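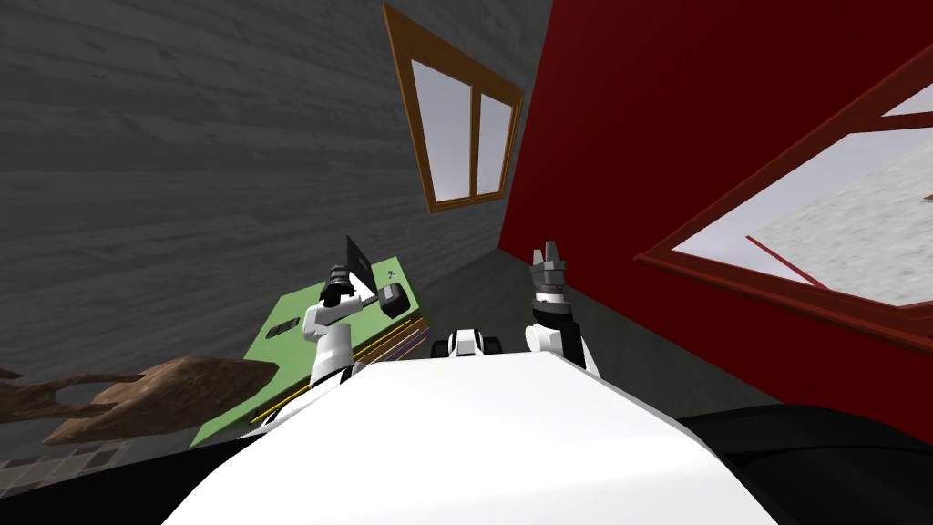
Every workshop has rules, and robots have to follow them too! You may have rules in your own kitchen, like walking slowly when you carry scissors, and robot rules are a lot like that. The first one many robots learn is called "hold it and know it," and it means a robot must always know what is in each hand before it moves. Our white robot has a dark tool that looks like a hammer in one gripper, held over the green table, and its other gripper is open with nothing in it. So it has two different things to remember – one hand has to move with great care, and the other is free to help.

Now, who makes up rules like these? People do, and they take their time over it. At the Jaststead workshop, the rule book for robots is called Parel, and it has 209 rules in it. (That sounds like a lot, but some are only one line long!) A new rule gets tried first in a pretend room inside a computer, where a dropped tool can't land on anybody's toes. Each rule is tried 2000 times, with the table moved a little or the walls painted another color, and then people sit down and talk about what went wrong.

After that come the rules for real rooms, and these are the ones for you and me. Stay behind the line on the floor when a robot is working. Never reach for something a robot is holding, even if you are only trying to be kind. Find out where the big stop button is before anything gets switched on. And when a robot has been stopped, a grown-up waits 60 seconds and checks both of its hands before walking up to it – yes, the empty one too.

Parel gets read through again every January, and old rules that don't make sense anymore are crossed out or written over in plainer words.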